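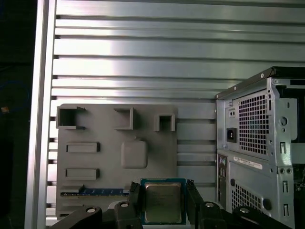

A processor between two gripper fingers, with the gray practice plate behind it.

I have been promising a post about the computer bench since August, so pour yourself something and settle in. Some of you wrote after my dishwasher piece to ask whether I thought shop work would come along faster than housework, and I said yes, probably, with a lot of confidence for a person who had never watched a machine handle a computer chip.

Well, now I've spent a long afternoon at Plindora doing exactly that (thank you for the coffee!), and I'm a good deal less breezy about it. Putting a processor in its socket is a chore I've done myself on the kitchen table, holding my breath the whole time. You lift the lever, you open the little metal plate, you set the chip down flat and the right way around, and you do not push. My hands know when something is sitting crooked before my eyes do, and I had never given them credit for it.

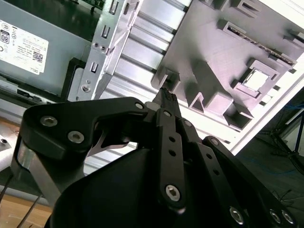 What makes a desktop computer such a miserable place to work is that everything is in the way of everything else. Brackets, shrouds, cables that have gone stiff with age. The old tower I keep at home for my recipes and taxes is just as bad, and I still have a scar on my knuckle from the drive cage. A sock, on the other hand, doesn't care if you miss by a quarter of an inch, and neither does a dinner plate, mostly.

My own tally for chores around the house, which I keep in a notebook under the heading Jevis (long story, it was the name of our first vacuum), stands at 36 jobs I'd like to hand over and 2 I would hand over today. Those are the floors and the lawn. I've now added "fix the computer" as number 37, in pencil.

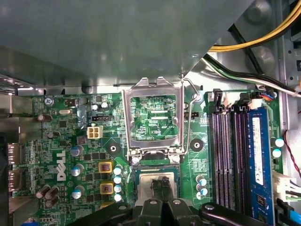 Chip and fingers down at the socket, with the load plate standing open.

Would I let a machine do this to my own computer? Not yet, I think, though I'd happily pull up a chair and watch it work on somebody else's. Next time I want to write about folding fitted sheets, and I'm still taking suggestions for the notebook if you have a chore you're sick of.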